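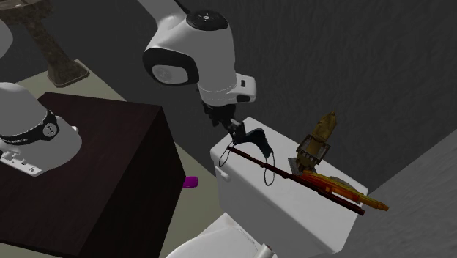
Taltness, July 6, 2025

Slow Leakage in Gravity-Flush Toilet Tanks: Measurement by Level Drop and Dye
Project report, Building Services module
Kaisu Hakala and Cremilda Andrade

1. Background

A toilet tank that leaks past its flapper wastes water without any sign that the user is likely to notice. Large leaks can be heard as the fill valve cycles. Small ones cannot, and they may continue for years. Water meters in older apartment buildings serve a whole riser, so a single leaking tank is hidden in the total.

The project compared two low-cost ways of finding such leaks. The first is the dye test: coloring is added to the tank, the toilet is left unused, and the bowl is checked for color. The second is a level-drop test: the supply is shut off, the water level is marked, and the fall in level is read after a fixed interval. The dye test gives a yes or no. The level-drop test gives a rate, provided the inside plan area of the tank is known.

2. Test site and equipment

Work was carried out in the Fontes building, a block of rental apartments with gravity-flush toilets of mixed age. The owner, Cemevari, gave written permission in November and supplied the maintenance records for the riser. Tenants were told in advance which mornings would be affected.

Levels were read with a steel rule clamped to the inner wall of the tank. Volumes used for calibration were poured from a 500 ml graduated cylinder. Dye was food coloring diluted in tap water. The replacement flappers fitted at the end of the work were of the Bikska type already stocked by the building.

3. Procedure

The inside plan area of each tank was found by calibration. With the supply shut off and the level below the overflow tube, 400 ml of water was added and the rise was read from the rule. Dividing volume by rise gives the area at that height. The step was repeated at a second level because most tank walls taper toward the base.

For the level-drop test, the tank was filled to its normal line, the supply was closed, and the level was read at the start and after six hours. The toilet was not used in the interval. For the dye test, the supply was reopened, the tank was refilled, and coloring was added near the flapper. The bowl was checked against a white card.

The order was fixed: level drop first, then dye. Reversing it left colored water in the tank during the longer test, and tenants objected to this.

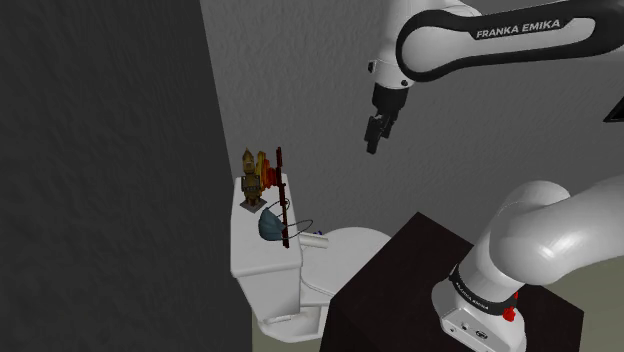 Access affected the schedule more than the measurements did. Shutoff valves in the older apartments were stiff, and four of them would not close fully - these tanks were excluded from the level-drop results, as a partly open valve hides the loss. The lid also has to come off for both tests. A tank top is the nearest flat surface in a small bathroom, and a small group of objects resting on it, as here, must be moved before the lid is lifted and put back afterward. Clearing and restoring the lid was added to the time sheet as a separate item after the first morning. It should be included in any estimate for a larger survey.

4. Results

The two methods agreed for moderate and large leaks. They disagreed at the low end. Several tanks showed a small but repeatable drop in level with no color in the bowl. In these cases the dye had probably settled or diluted before enough of it passed the seal.

Leak rate did not follow the age of the toilet. It was more closely related to the condition of the flapper seat, where mineral scale kept the rubber from closing evenly. Cleaning the seat reduced the rate in most cases, and a new flapper fitted without cleaning made little difference.

5. Sources of error

Reading error on the rule was the largest term. Evaporation was checked with an open container beside one tank and was too small to read. Water temperature was not controlled. A fill valve with a worn seal can also pass water while the shutoff is closed if the shutoff itself seeps, and the procedure does not separate the two.

6. Further work

A longer interval would improve the reading at low leak rates but is hard to arrange in an occupied apartment. Overnight tests in vacant units are planned with Cemevari for November. The calibration sheets and the level readings are in the appendix, sorted by riser.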